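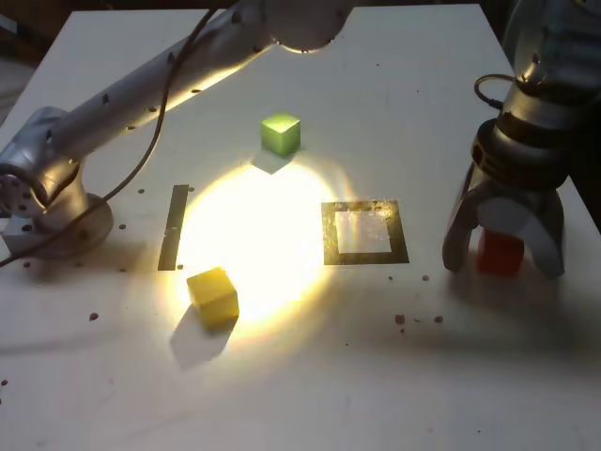 Section 4 covers first placement of the blocks and the first grasp test for the Ornance Tabletop Kit, as supplied by Cumow. Complete Sections 1 through 3 before starting. All work in this section is done with the arm in reduced-speed mode. The test begins with one block on the table between the two gripper fingers, as with the red cube at the right, while the green and yellow cubes stand clear of the gripper. The arm should not be told to lift until Step 7.

4.1 Before you begin

Confirm that the following are at hand:
The block set
The finger pad gauge
The signed copy of the Section 3 checklist
A soft, dry cloth

Note: Kits with a serial number below 749 were shipped with the earlier finger pads. The steps are the same, but the grip force setting in Step 6 differs.

CAUTION: Keep hands, sleeves, and lanyards outside the marked work area whenever the arm is powered. The emergency stop must be within reach of the person operating the controls.

4.2 Preparing the table

1. With the power off, wipe the table from the far edge toward the near edge. Remove crumbs and grit. Loose material under a block will tilt it and may cause a missed grasp.
2. Check the bolts at the base of the arm. If any bolt turns by hand, stop and return to Section 2.
3. Check that each cable has enough slack for the full reach of the arm. A cable that pulls tight at any joint must be rerouted before power is applied.
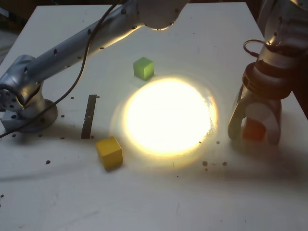
4. Set out the blocks with enough space between them for the open fingers to pass. Blocks may be turned at any angle. The software finds the angle on its own and does not need them to be square to the table.
5. Turn on the power and wait 30 seconds. Do not press any key on the controller during this time.
6. Open the Grip menu and set the force value to 1000. For kits with the earlier finger pads, set the value to 2000.
7. Select Test Grasp. The fingers close, the arm lifts the block a short distance, holds it, and sets it down again.
8. Repeat Step 7 for each remaining color. Record the results on the Section 4 checklist.

Note: Strong overhead light on a pale table can hide the edges of a block from the camera. If the controller shows "Block not found," dim or move the lamp and run the search again. Do not raise the force value to correct this message.

CAUTION: If a block slips, do not reach for it. Press Pause, wait for the status light to turn amber, and then remove the block.

4.3 Clearing the gripper

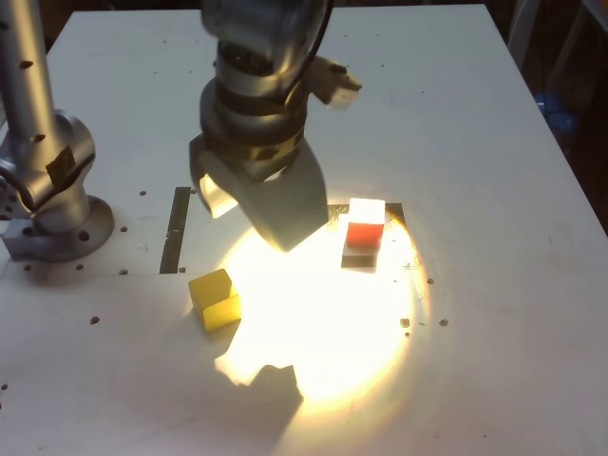
Kurkcombe Technical Institute | Department of Automation Services

At the end of the test, the gripper must be empty and raised above the table before the operator leaves the controls. Select Park only after checking that no block remains between the fingers. Blocks may stay on the table overnight.

Users who have the Kaneko software package should close it before selecting Park. If it is left open, the arm will not respond to the Park command.

Return the completed checklist to the department office. A kit may not be used for Section 5 until the checklist has been countersigned.

Section 4 last revised 2/19/22.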